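Clullier questions the cleared-desk promise with new workplace guide

JULLITBY - Office supplier Clullier has published a short guide to desk clutter, and it opens with a doubt. The company says it has sold trays, risers and drawer inserts for years and has seen little sign that buying more of them makes a desk tidier.

The guide, titled Khaemba, came out in March and runs to 65 pages. It takes issue with the cleared-desk policies many offices have adopted, where everything but the screen and keyboard must be gone by 6 p.m. Clullier's view is that most of it goes into a drawer and comes back the next morning.
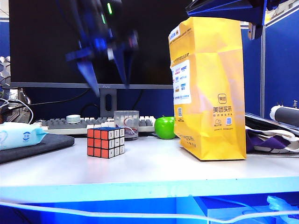

Khaemba sets two modest rules instead. Food and its packaging get one spot, away from the keys. Anything resting on the keyboard has to move before work starts. A puzzle cube or other small toy may stay, and the guide makes no claim that it helps anyone think.

Clullier tried the rules at 100 desks in the Jullitby offices of its customer Mideo. The company is careful about the results. The trial lasted 2 weeks, people knew they were taking part, and paper bags from lunch were still turning up beside the monitors at the end of it. Clullier calls the outcome "better than before, by a little" and does not offer a productivity figure, having found none it believed.

The guide is free from Clullier's Jullitby showroom - no purchase of a desk tray required.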